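Open day at the Paltalura workshop

Members got a look at the new bench cell on 23rd February, when Tolladetti opened its Paltalura site for the afternoon. 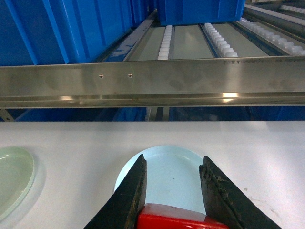 What we saw

The visit started at the bench. Tolladetti has set up a two-fingered robot arm at a white worktop, with a gravity-flow rack and blue bins behind it. The arm was handling small parts, including a red one, over a light blue recess in the worktop. The fingers are matte black and have had plenty of use. Several members asked about the wear on the gripping faces, and our hosts said they treat fingers as a consumable and keep a spare pair in the drawer under the controller.

The rack is the same style many of us have at work, with white rollers between the lanes and a slope toward the operator. Tolladetti kept it that way on purpose. The cell had to fit in beside a manual station without moving the shelving, and the bins had to stay the same ones the stores staff already fill.

The demonstration ran in two parts. In the first, an operator guided the arm by hand and talked through each pick. In the second, the arm worked on its own while we stood behind the yellow line. Speed was set well down for visitors. The counter on the controller read 3817 cycles at the start of the session, all of them since the last finger change.

Questions from the group

Most of the questions were about changeover. A new part takes an operator most of a shift to teach, and longer if it is shiny. The wrist camera copes with glare from the steel better than it used to, but the lights over the bench still had to be moved twice during setup.

There was also some discussion of the software. Tolladetti uses a package called Prinside for the teaching work and logs every pick to it. Members from Awad, who run a similar rack at their own site, wanted to know if the logs could be exported. They can, in batches of 1000.

Lifting and guarding came up near the end. The arm is a light model and the cell has no cage – just the floor line and a scanner. Anyone planning something similar should allow time for the risk assessment, as Tolladetti's took nine weeks.

Next visit

Awad has offered to host in April. Places will be limited because of the size of their floor, and enclosed shoes and safety glasses are required. Put your name down at the next meeting or reply to this newsletter. Parking is off the rear lane – please leave the loading dock clear.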